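Zuteo wants you to play its game every day for a year. I asked why.

The roadmap for Multodlow is a long green bar with a lot of small print under it. I have seen plenty of these. They tend to be at their most confident about the things furthest away, and this one is no exception: full mod support, a second campaign and "deeper fishing" all sit at the far right, where the bar fades out.

The co-founder of Zuteo who agreed to talk to me is one half of a team of two. The other half does the art and doesn't like interviews. We met in the studio's office in Zuvbridge, up a flight of stairs over a shop selling blinds, and the kettle took up most of the first ten minutes.

If you haven't come across it, Multodlow is a dungeon crawler with a town attached. You start in Liu, a harbour settlement with a blacksmith, a pub and a locked church, and you go down a well. What is under the well changes. You come back with things, sell some of them, and the town gets a little bigger. I liked the first five hours very much. I liked the next fifteen less, and said so at the start, which I think was only fair.

"That's a common shape," the co-founder said. "People fall off in the middle. We know where they fall off, and we know it's our fault. The third layer is too long and it's brown."

It is very brown. It is also where the game begins to hand you items by the armful, and I wanted to talk about those. The store page promises 3,474 pieces of loot. I asked how many of them a player would be able to tell apart.

There was a laugh, then a pause. "Fewer. Look, if you take a sword and give it a different handle and a bit of frost damage, is that a new sword? On the store page it is. I'd take the number down, but then somebody writes a forum post saying we've cut content. It was a mistake to put it up in the first place."

So why put it up?

"Every other game in the genre had a number."

I appreciated the answer more than the reasoning.

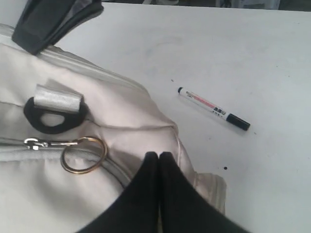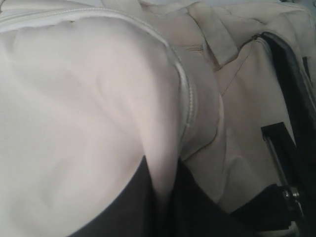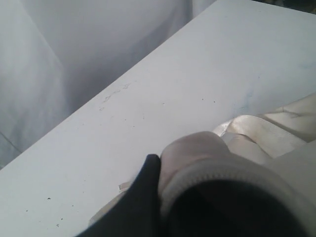
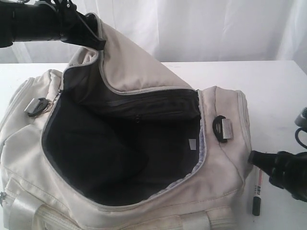

Last picture: the duffel bag with its flap up and the zipped inner pocket showing.

The bigger worry, for me, is the daily wells. When the game leaves early access it will have 365 of them, one for each day of the year, each with its own layout and its own small reward. Miss a day and you miss the reward. The co-founder described this as "a calendar, like the chocolate ones". I said that chocolate calendars let you open yesterday's door.

"Yes. We've argued about that. At the moment you can't go back, and I think you probably should be able to. The case against is that if you can do them all whenever you like, they're just levels."

I asked what was wrong with levels.

"Nothing's wrong with levels. But a game our size disappears in a fortnight. We had a decent launch into early access, and then a big studio put something out and our numbers fell through the floor. The daily thing keeps people opening it. I'm aware of how that sounds."

It sounds like a shop with a loyalty card, and I have enough of those. To be fair to Zuteo, there is nothing to buy in the daily wells. There is no second currency, no season pass, and no timer ticking away in the corner with a button beside it offering to make it stop. I asked whether that would still be true next year and got a quick yes. I asked whether it could be put in writing on the store page and got a slower one. When I checked before filing this, it hadn't been.

We moved on to co-op, which was added in February and was rough enough that I gave up on it twice. The game supports 2 players, and for several weeks one of them would regularly drop through the pub floor. The patch notes called this "occasional displacement". The co-founder winced at the phrase.

"I wrote those at three in the morning. It wasn't occasional. We shipped it early, we'd said a month and we wanted to hit the month. I'd rather have missed it."

That will be little comfort to those who paid for it then, though I can report that the floor now holds. What still doesn't work is the split of loot. Whoever opens the chest gets first pick, so every session with my brother-in-law becomes a sprint. A fix is on the roadmap, towards the right.

The full version is due on November 16, 2018, and the second campaign is promised for some time after. I asked for a season, at least. "I'm not giving you one," the co-founder said. "I've done that before and you people write it down."

And the locked church in Liu? Players have been trying to get into it since the first build, with theories running to several hundred posts. I had one of my own, to do with the bell.

"There's nothing in there yet. It's a box with a door on it. We've read the theories and some of them are better than what we had planned, so we may pinch one."

I asked which. The kettle went on again, and I didn't get an answer.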